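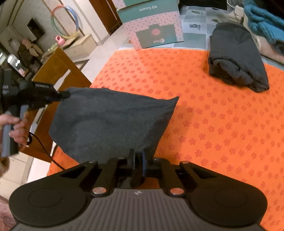
# Cloths and Linens, Clesari Workroom

Suha Hamdan and Dalia Koppel put this page together in September for anyone taking over the linen shelves. The gray cloths go on the second shelf and the orange table covers stay on the tables.

Gray cloths are folded in half, then in half again, with the corners matched before the crease is pressed down. Wash dark colors separately and skip the softener.

The large tablecloths need two people. Adanech Asfaw keeps the spare set in the hall closet, 10 to a stack. Ask her before opening a new pack.

Napkins are next. Tomás Bragança is still sorting them.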